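Wurkunside council keeps landline service at community desks

June 28, 2018

Wurkunside Council has confirmed that landline telephones will remain in place at its two community service desks, in the Omska Library and the Sturkar Street Hall, following a review of how residents contact the council.

The review, which began in March, considered a proposal to move all desk enquiries to an online form and a mobile number. The council received 462 written submissions. Of these, 280 came from households in the Tjoa valley, where mobile coverage is poor.
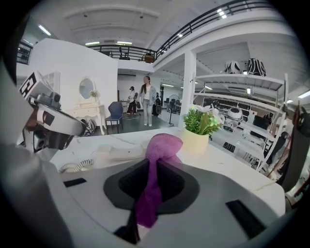
Residents in the valley told the council that they rely on a fixed line for medical appointments, school notices and bushfire information. Several submissions asked that desk staff continue to return calls to home numbers during business hours.

Melati Hutapea, Manager of Customer Services, said the council had accepted those requests in full.

"The online form will be offered as an additional service," Ms Hutapea said. "Residents who prefer to telephone may continue to do so on the existing numbers."
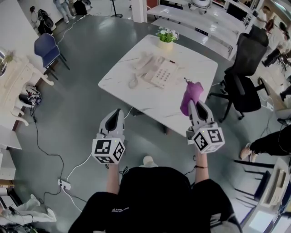
A corded telephone with a numeric keypad.

The council will also print a revised directory of local services. Up to 600 copies will be available free of charge from both desks, and a large-print edition may be ordered on request.

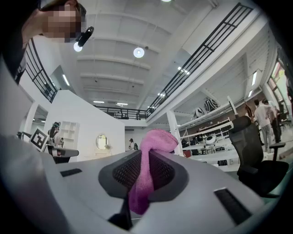
Desk hours are unchanged. Enquiries about the directory, including corrections to listings for clubs and community organisations, should be addressed in writing to Customer Services at the council offices. A copy of the review report may be read at the Omska Library.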